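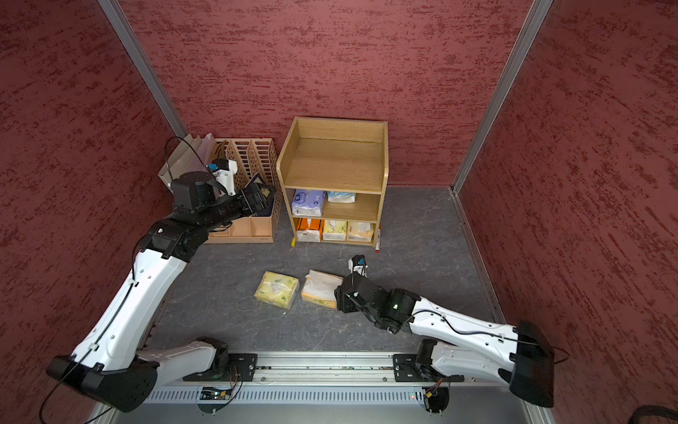 Tissue packs on the wooden shelf unit.

Wastness Pilgrimage Office – Traveler Forum
Topic: Single room supplement, February walk to Mukudero

Office_NStrobel wrote:
Good morning to all registered travelers. The Office has received several letters regarding the single room supplement for the February departure. The supplement remains 3135 for the full stay and covers every night at the guest house. Travelers who are willing to share may enter their names on the pairing list until registration closes. Pairings are made by the Office and are confirmed in writing.
Nele Strobel, Traveler Services

grostell_parish wrote:
Thank you for the notice. Our parish has 17 travelers registered, and several are widowed. They were told at the Grostell meeting that the supplement would be 1649. May I ask which figure is correct?

Office_NStrobel wrote:
Both figures appear in our printed material. The lower one applies to travelers who join for the second half only, beginning with the vigil. I regret that the leaflet given out at Grostell did not state this clearly. A corrected page will be mailed to your parish.

H_Diekmann wrote:
I must respectfully disagree with the policy itself. A person traveling alone uses one bed, eats one meal and takes one seat on the bus. To charge that person nearly the price of a second traveler is difficult to square with the purpose of the journey.

walker_by_grace wrote:
I see the matter differently. The guest house charges by the room. If the supplement were removed, couples and families would carry the cost, and some of them have saved for years. I shared with a stranger on the last walk and we still write to each other.

H_Diekmann wrote:
I am glad that it went well for you. I use a breathing machine at night and would not wish it on a stranger. Sharing is no choice at all for some of us.

grostell_parish wrote:
Mr. Diekmann raises a fair point. Could medical need be treated separately?

Office_NStrobel wrote:
It can. A traveler with a doctor's letter may request a reduced supplement. There are 3 rooms set aside for this purpose – they are the smaller ones on the courtyard side, with a bath across the hall. Requests should be sent to the Office and not posted in this forum.

H_Diekmann wrote:
I was not aware of this, and it is not on the form. I still hold that the general policy should be reviewed, but I will send my letter this afternoon.

walker_by_grace wrote:
Is the pairing list open to those joining at the vigil as well?

Office_NStrobel wrote:
Yes. Please write "second half" beside your name.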